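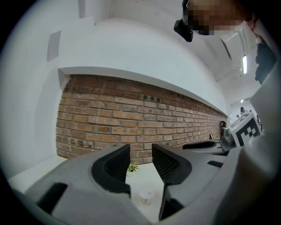 2 min read

The long brick wall inside the old Tanguy building in Eststead will stay uncovered, the owners of the building said on Aug 21, 2023. An earlier plan was to put plaster over it, in the same white as the ceiling and the ledge that runs above the bricks.

The building was for many years a warehouse of the Tanguy company, and it is now being changed into shared work rooms under the name Endorero. The first rooms are already furnished with white tables, and small potted plants were brought in this month.

"We had the plaster in the budget, and the price was accepted," said Katherine Marulanda, who manages the project. "Then people came to see the room, and almost all of them asked us to leave the wall as it is."

The owners received 263 written answers after they asked the future tenants and the neighbors for an opinion. A large majority wanted to keep the bricks. Some of the others were worried about dust, and a few wrote that a white wall would give more light to the tables.

Hipólito Ocampo, a mason from the firm Trukham, inspected the wall for the owners. In his report he writes that the darker, weathered bricks are still strong and do not need to be changed. The small holes near the top can also remain. He recommends a light cleaning with a soft brush and new mortar only where the old mortar can be removed with a finger. He advises against varnish, which in his opinion closes the surface and makes the bricks look wet.

The cleaning will take five days. During this time the tables and the plants will be moved to the room on the street side, and tenants can continue to work there. The entrance from the yard will be closed.

Endorero plans to open the rest of the ground floor in November. The monthly price for one place at a table is 260 dollars, and this includes heating and the use of the kitchen. Persons who are already on the waiting list do not have to apply again.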